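Cardboard: A Household Guide to Getting Out From Under It

There are two kinds of household. One breaks down its boxes the day they arrive. The other has a hallway you walk through sideways. I spent a long time in the second kind, and the tips below are what got me out, with a few detours.

Start with the tape

Slit the bottom tape before you do anything else. People attack a box from the top, get it half flat, and then stand on it, as if body weight were a tool. It is a tool, but a bad one. Turn the box over, run the blade down the seam, then do the two short ends. The whole thing folds on its own creases with very little persuasion.

Use a knife with a short blade. A long one goes through the box and into whatever is behind it, and in my kitchen that was a sack of rice. Keep the knife where the boxes come in, on a hook by the door. If it lives in a drawer upstairs you will use your keys, and your keys will get gummy, and then so will the lock.

Paper tape can stay on for most recycling pickups. Plastic tape I pull off when it comes willingly. Check what your own town wants. Mine changed its mind in January and told us by way of a leaflet, which arrived in a box.

Keep fewer than you think

I once kept 43 boxes "for moving." I wasn't moving. When I did move, years later, they had gone soft from a damp basement and I bought new ones.

Five is my limit now. Two small, two medium, and one big enough for the slow cooker when it gets lent out. Anything past that goes to the curb on Thursday. If a better box shows up, an old one leaves. This sounds harsh, but you do get used to it.

Store them flat, upright, and off the floor. The gap beside the refrigerator is fine if yours has one and doesn't need it for air. Behind a door works too. Under the bed is where boxes go to be forgotten, along with the yoga mat.

Never keep a box that held food, was rained on, or smells of anything. Roaches like the glue and silverfish like all of it.

Folding one back up

A flat box that has been stored a while gets stiff about returning to its former life. Bend every crease both ways first. Then square it up, fold the short bottom flaps in, long flaps over, and tape the seam with a good three inches running up each side. One strip down the middle will do for sweaters. For books, add a strip across, making a plus sign, and then don't fill it with books. Half books, half towels. Your back will write you a thank-you note.

Do this on a table at waist height. I did it on the floor until I was 59, and getting up afterward was the longest part of the job. If it's the good table, throw a cloth on it. An old flowered one hides box grit very well, and shakes out over the porch rail.

What else it's good for

Weed barrier: lay it flat under mulch, overlap the edges by a hand's width, and soak it first. Plain brown only, no shiny printing.

Drawer dividers: cut strips as tall as the drawer, slot them halfway, and cross them. They last a year or so, by which time you'll have stopped matching socks anyway.

Under the car: catches drips. Replace before it becomes a drip itself.

Cat: any box, any size, no instructions needed - but it doesn't count as one of your five unless the cat is currently in it.

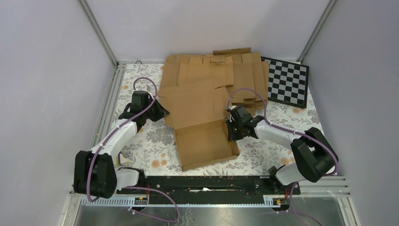 Sulastri Ismail: I'd argue with the plus sign on the bottom. I tape an H instead, down the seam and across both short ends, and I've carried canning jars that way without losing one. The half-books rule I agree with completely, and I wish my brother-in-law did. Also, wet the cardboard again after you lay it in the garden, or the edges curl up through the mulch by the weekend.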